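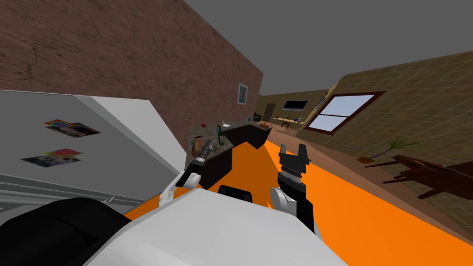 Questions from contributors: recording demonstrations in the simulated home

These are the questions we receive most from people who record for the Handden project. If your question is missing, write it in the contributors' channel and I will add the answer to this page. - Beat Mösli

Do I need to know anything about robots?

No. You need a computer that runs the Zomar viewer without stuttering, the two hand controllers we send you, and a quiet hour. The practice kitchen takes most people one evening to learn.

What is one "example" for you?

One example is one complete try at one task, from the moment you press start until you press finish. It contains what the robot's camera sees, the position of both arms and the opening of both grippers. The written instruction you read before the start is saved with it, so please do the task that is written and not a similar one.

Which tasks are in the current set?

There are 58 tasks in the kitchen set. Most are short, for example to move the apple from the counter into the bowl, or to bring the bottle nearer to the front edge. The tasks with the refrigerator door are in a separate list, and you can ask for them when you have finished the practice kitchen.

Why is the whole room leaning in my view?

The view follows the camera on the robot, and the camera can be tilted. The refrigerator and the walls then lean a lot while the robot itself is standing normally. Keep recording. We want the learning system to see the counter from many angles, also from uncomfortable ones. If it makes you feel sick, stop and take a break, and choose the level view in the settings for the next session. Both kinds of recording are useful to us.

The two hands are different. Which one should I use?

Use the one you think is better for the object. The left gripper has segmented fingers and the right one has two squared fingers that work in parallel. Some contributors use only the right hand out of habit, and after that we have very few left-hand examples. If the instruction names a hand, you must use that hand.

I dropped the object. Should I delete the recording?

Please don't. Pick the object up again if you can reach it, finish the task and mark the recording as "recovered". If you can't reach it, press finish and mark it as "failed". Delete only when the viewer froze or when you started the wrong task.

How fast should I move?

At the speed you would use to put away somebody else's dishes. Very slow recordings are a bigger problem for us than small mistakes, and long pauses are the worst. Read the instruction and decide on your plan before you press start.

May I push other things out of the way?

Yes, if the task needs it. Move them gently, and don't tidy the counter for its own sake. The system can't tell which movements were for the task and which were for your taste.

How many recordings do you want from me?

We ask for 29 accepted recordings per month. In June we received almost 156 from one person, and we were grateful, but it is not expected.

Who checks the recordings?

Two people look at each one, and they do not see your name. The usual reasons for refusing are a late start, a wrong instruction or an arm that was resting against the counter for a long time. You will see the reason beside the recording in Fashola, our upload page.

My upload stopped in the middle. Is it lost?

Usually it is not. Leave Fashola open and press "resume". If the colour of the bar stays grey for more than ten minutes, send me the number at the top of the page.

What happens with my recordings afterwards?

They go into the training set for Godus, our arm control model. Your voice and your own room are never recorded. You may ask us to remove your recordings until the set is closed, and the closing time is announced in the channel.

Can I give back the controllers by mail?

Yes, use the same box. Take out the batteries first, please.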